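How to get your crew's break room ready for a kitchen robot (and keep your people on board while you do it)

I run the facilities side at Serville, which means I'm the person who gets the call when the dishwasher leaks, and since August I'm also the person who gets the call when the robot won't put the cups away. We have two staff kitchens, one upstairs for the office people and one downstairs by the packing floor, and the plan was to have an arm on a rail handle the sink area in both. Wiping down, moving dishes, putting fruit back where fruit goes. I'd never done anything like it, and most of the guides I found were written for factories with a whole engineering department. So I'm writing down what we did, in the order I wish we'd done it.

You don't need to be a programmer for any of this. I'm certainly not. You need a tape measure, a notebook, some patience, and a good relationship with whoever cleans the kitchen now.

Step 1. Talk to the person who does the job

Do this first. I did it third and I paid for it.

Downstairs, the kitchen belongs to Ermelinda Frade. I don't mean on paper. On paper she's kitchen and common areas, mornings. But if you've ever moved the coffee filters in there you know what I mean. She heard about the robot from a guy on the packing floor before she heard it from me, and she had every right to be mad about that.

When we finally sat down, she had three questions. Would she lose hours? Who would get blamed if it broke something? And would she have to clean up after it? I only had an answer for the last one (yes, a little, more on that below), so I went and got the other two in writing from Bernardo Morais, who signs off on staffing. Her hours stayed the same. Breakage goes in the equipment budget and never on a person. Get those answers before you book a demo. Please!

Step 2. Write down the job as it's really done

Our cleaning checklist had "sink area" on it as one line. One line! I spent a Saturday morning following Ermelinda around with a notebook, and that one line filled 11 pages.

Here's the kind of thing that came out of it:

Food left on a plate gets covered if it's before noon and tossed if it's after.
A mug on the edge of the sink means its owner is coming back for it. A mug in the sink means they aren't.
Fruit goes up on the shelf, never in the cupboard, or people forget it and it goes soft.
The plant gets whatever water is left in the glasses.
Nothing tall goes right behind the faucet, or you knock it over reaching for the handle.

None of that was written anywhere. A robot supplier can't guess it, and neither could I after six years of eating lunch in that room. Use the worker's own words when you write it up. I tried to tidy hers into office language and Ermelinda made me change it all back, and her version was the one the programmers liked.

Step 3. Decide what stays human

Go down your list and put an H next to anything you don't want automated, even if the supplier swears it can be done. We put an H next to deciding if food is still good, anything with a knife in it, and anything glass with a chip or a crack. We also put one next to the plant, mostly for sentimental reasons.

Then put a question mark next to everything you aren't sure of. You'll have loads of these. Don't force them. Ours stayed as question marks for weeks and a few still are.

What's left over is what you're automating. It'll look like a short list compared to what you were promised, and I'd say that's a good sign.

Step 4. Ask for a simulation before anybody drills a hole

This was the part I knew nothing about and ended up enjoying the most. Our supplier, Fistudton, builds a computer version of a kitchen and lets the arm practice there before it goes anywhere near yours. The software they run it in is called Stinau. You get pictures out of it, and you can pin those pictures up and let people argue over them, which I highly recommend.

The virtual kitchen won't match yours exactly. Nobody downstairs has peach tile or a wooden cabinet over the sink. What you're looking for is the same kind of mess: dishes left by the basin, food on a couple of them, things pushed to the back of the counter, something up on a shelf.

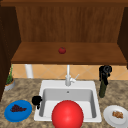
SETTING UP YOUR PRACTICE SCENES

I printed this one and took it downstairs with a marker. Ermelinda went straight to the black mug on the left rim of the sink. By her rule that's a "coming back for it" mug, so the arm should leave it alone. The programmers had it down as a dish to be cleared. We'd have had a mutiny inside a week.

She also asked about the fruit. There's an apple on the shelf, fine, that's where she'd want it, but the grapes are down on the blue plate. Is that somebody's lunch, or is it fruit to put away? I had no idea. She said if it's on a plate, it's lunch. That went into the notes as a rule, and it came from a ten-second look at a printout.

So when your supplier sends you scenes, try this:

Print them big. People won't crowd around a laptop but they'll stop at a wall.

Ask one question per picture: "What would you do with this?" Don't explain what the robot is going to do until they've answered.

Write the answer on the print itself, with initials.

If two people disagree, leave both answers up. Upstairs and downstairs turned out to have different rules about mugs, and we needed to know that.

Ask for awkward scenes. Ours had a great big shiny red ball hanging over the front of the sink, which made everybody laugh, and then Américo Prata from the packing floor asked what the arm would do if it couldn't see into the basin. Good question. Covering up part of the sink gives you the same problem as a big stockpot parked in it. We asked for more scenes with things in the way, and we wrote a rule for it: if the basin is blocked, stop and light the lamp.

Check the reach to the back of the counter too. In that same picture there's a tall dark green bottle against the tiles, to the right of the sink, and a potted plant back on the left. Stuff like that is easy for a person to lean around. Ask your supplier to show you the arm getting to the faucet lever with things standing near it, and ask them to show you more than one try.

Step 5. Pick your numbers early

Fistudton ran 938 practice rounds on our rules before the install, and the report came to me as a huge spreadsheet. I'll be straight with you, I didn't know how to read it. What helped was going back and asking for just the rounds where the arm touched something on our H list. That's the number your people care about. How fast it clears a plate matters a lot less to somebody who's been told it might throw out her sandwich.

Agree on that number with the crew before the report comes in, so you aren't picking the flattering one afterward. (I was tempted.)

Step 6. Install in one room and leave the other alone

We did downstairs first and didn't touch upstairs for 8 weeks. It gave us a place to send people when the downstairs kitchen was roped off, and it gave me something to compare with.

Things to have ready on install day:

A stop button that a short person can reach. Ours was mounted for a tall person and had to be moved.
A sign with the mug rule on it. Ours says RIM = MINE, SINK = DONE.
A paper log on a clipboard by the door. The supplier will offer you an app. Take the clipboard anyway.
A name and a phone number for when it stops, and I mean a real person. Ours is Celeste Marinho on days, and me after that.

Run it with somebody standing there for the first two weeks. Pay them for it. This is work, and if you squeeze it in on top of their regular duties they'll hate the thing, and I wouldn't blame them.

Step 7. Rewrite the job, with the person in the room

The part I underestimated was what happens to the job around the machine. Ermelinda does less wiping and carrying now. She does more checking, more restocking, and a daily clean of the arm itself, with special attention to the gripper, because jam gets in there. She also answers questions all morning long. People walk in and ask her why it stopped.

That last bit wasn't in anybody's plan. We put it in her job description, with a new title and a bump in pay, after Aurora Godinho from HR sat in the kitchen for a morning and saw it for herself. If you have an Aurora, get her down there. It did more than any of my emails.

Ermelinda does miss some of it, she's told me so. She used to chat with the early shift while she washed up, and there's less of a reason to stand at the sink now. We moved her restocking to the start of their break so they still overlap. It isn't the same, but she says it's okay.

Step 8. Keep the rules list alive

Tape it inside a cupboard door and let anyone write on it. Once a month I type up the changes and send them over to Fistudton. The last batch had a note about travel cups (they tip), one about birthday cake (hands off until the box is empty), and a long one in Américo's handwriting about soup.

What I'd do differently

Talk to Ermelinda first, obviously. Move the stop button. Order the second gripper cover with the first, the shipping alone was painful. And I'd bring the upstairs people in on the picture wall from the start. They're next, over in the Carvalho wing, and they've already told me their mug rule is the other way around, so I need a new sign.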